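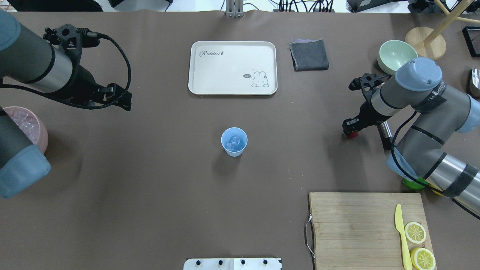 Su-chen Tse
Numerical Software Group, Pretstead Institute

4. Storage Layout and Sparse Products

The previous section dealt with dense storage. We now turn to the sparse case, where the cost of a product depends less on arithmetic than on how the nonzero entries are reached in memory. Two layouts were tested in Zellow: compressed rows, and a blocked form in which small dense tiles are kept together. Both store values in a single flat array of doubles, with separate integer arrays for the indices.

The test set holds 758 square matrices taken from structural and circuit problems. Matrices with fewer than 1,498 rows were left out, as their run times were too short to measure well with the system timer. Each product was run 30 times after a warm-up period, and the median was kept. All runs used one thread. The garbage collector was called between matrices but never inside a timed loop.

Compressed rows gave the more even results. The blocked layout was faster on matrices with clear local structure – mostly the structural problems – and slower on the circuit matrices, where many tiles held a single nonzero value and the rest of the tile was padding. For 19 matrices the padding made the blocked form too large for the fixed heap, and these are reported as failures in the tables.

Nilteo, the second library in the comparison, accepts compressed columns only. Its input was converted before timing began, so the conversion cost does not appear in the results. Readers who plan to convert often should take this into account.

Figure 4. Stainless-steel scoop on a brown tabletop.
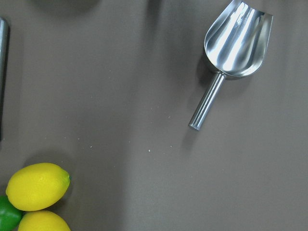 4.1 Choice of Tile Size

Tile size was fixed at four by four for the main runs. Larger tiles reduced index traffic but raised the amount of padding, and the gain was lost on all but the most regular inputs. The Yau ordering, applied before tiling, recovered part of this loss by moving related rows closer together. Its own cost is that of one pass over the index arrays, plus a sort, and is listed separately from the product times.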